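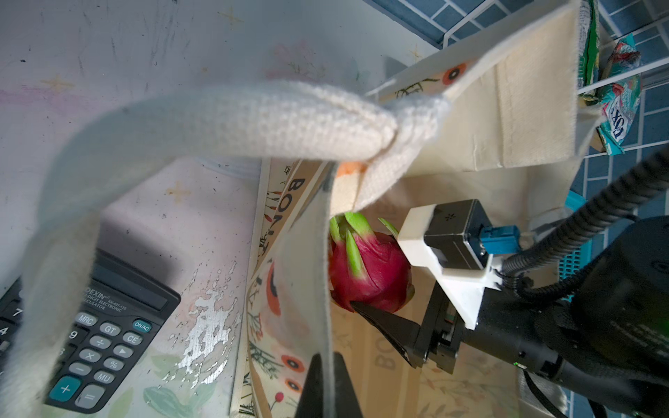 The first thing people ask us at the Osbridge site is whether the robot "learned" to pack groceries. We try to slow that word down. A person steered an arm through the job many times, a computer stored what the arm did and what its cameras saw, and a program was fitted to the result. That takes in a lot of small decisions a shopper makes without noticing, such as where to put the fingers on a dragon fruit when a thick tote handle hangs across the mouth of the bag. The answers below were last revised on 14/03/2024 and cover the grocery work at Osbridge only. For the lab bench work, ask the Besthorpe office.

## What does "showing" the robot mean?

Two things, and vendors like to blur them. In hand guiding, you take hold of the arm and move it yourself. In remote control, you hold a second set of handles and the arm copies you. We use remote control for nearly everything with a soft bag in it. Hand guiding puts your own arms in the camera view, and the program can pick up on them as if they were part of the job.

## How many demonstrations do you need?

More than the brochure says. The Goson kit we bought came with a leaflet suggesting 100 per task. For lifting a box off a flat shelf, fine. For canvas totes we had 260 before the arm did anything I would call useful, and the set now stands at 1,117. The plan for July says 2,000. I have doubts about that number too. Another few hundred runs with the same bag in the same spot will mostly teach it about that spot.

## Why use soft bags at all? A crate would be easier.

It would, and if you run a warehouse you should use a crate. People at home use totes. A tote sags, folds over on itself and has handles that go wherever they like. A printed pattern doesn't help the cameras much either. If a method only works with stiff boxes, we would like to find that out early.

## Does the robot feel how hard it is squeezing?

Not in the way you do. Our gripper reports how far its fingers have closed and how hard the motor is working, and you can guess at the squeeze from that. The person at the handles feels very little of it. New operators pinch too hard for the first few sessions, and those runs are marked so they can be left out of training. We do this by eye, so some bad ones get through.

## Can anyone do the demonstrating?

Anyone patient. Being good at video games helps less than you might think - fast players tend to make jerky moves and correct them, and the corrections get recorded along with everything else. Slow and boring is better. We ask for breaks between batches and nobody is paid by the run.

## Should I clear the table first?

No. Leave what would normally be there, and move it between runs. A bare table gives you tidy numbers and a robot that gets lost the first time someone leaves a calculator next to the bag. The same goes for shelves and racks in the background. Do clear away anything that could break or spill.

## What counts as a success?

Ask this of every demo video you are shown, including ours. At Osbridge, a run counts if the item ends up where the operator was told to put it, undamaged, with no help from a person. Nudging the bag open halfway through counts as help. Under the looser rule used in the Makowska trial, our own rate looks a good deal better, so please don't compare the two figures side by side.

## Will it work with my bag and my groceries?

Probably not on the first day. It does fairly well with bags close to the ones it was shown and poorly with paper sacks. Fruit it has never met is hit or miss. We don't promise a number here, and I would be careful with anyone who does.

## Is this faster than packing the bag myself?

No. It isn't close.

## Can I get the recordings?

Recordings from finished tasks can be requested through the Besthorpe office. Please say which task you want and whether you need the failed runs as well. Take the failed runs - they are the more useful half. Requests for the tote set will be held until the July batch has been checked.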